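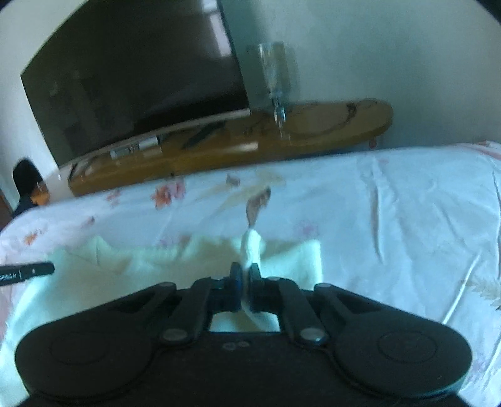

12/09/2024

Spent most of the morning on the workshop money, so I'm writing it down while it's still fresh in my head, and so In-ho Cho doesn't have to ask me the same things twice when he takes over the account (sorry in advance for the length, you know how I get).

Started with the card statement. The supply card with Ruder has a closing date a good bit ahead of the due date, and I had been mixing the two up since July. The balance that gets reported is the one on the closing date, so even though we've paid in full every single month, it still looked like we were using most of our limit. I moved the payment up and set a reminder for 7 days before closing. The autopay stays on as a backup - please leave it alone even if it looks like a duplicate, it only takes whatever is left over.

The goal is to keep what we owe under 30 percent of the limit when the statement closes, and closer to 10 if we can manage it. We won't manage it in a month when we buy bar stock, and I'm trying not to fret about that.

Next, the equipment loan. I want to apply in the spring for the lathe, and I'd like us to walk in with everything tidy. I called Prakura and had a very nice long chat with a woman there who explained that their first look is a soft check and doesn't count against us, but the full application does. So we get the soft one from Prakura, we get one from Amato too if they offer it, and we only fill out the long form once we've picked. I forgot to ask if they want two years of tax returns or three. Call back.

Pulled our business report as well. Found an old account with Bandik still showing open with a past-due balance, which gave me quite a turn! I dug through the green binder and found the payoff letter, thank goodness. Scanned it and sent the dispute in with a copy. The original is back in the binder, behind the insurance tab, and I'd love for it to stay there.

In-ho asked if we should close the little store card we never use. I say keep it open for now - it's nearly 4 years old and has no yearly fee. Put the sandpaper order on it and pay it off the same week.

Still to do: call Prakura about the returns, ask Ruder for a higher limit (find out first if that's a hard check), look for a reply on the dispute. Coffee fund is short again, I put in a few dollars.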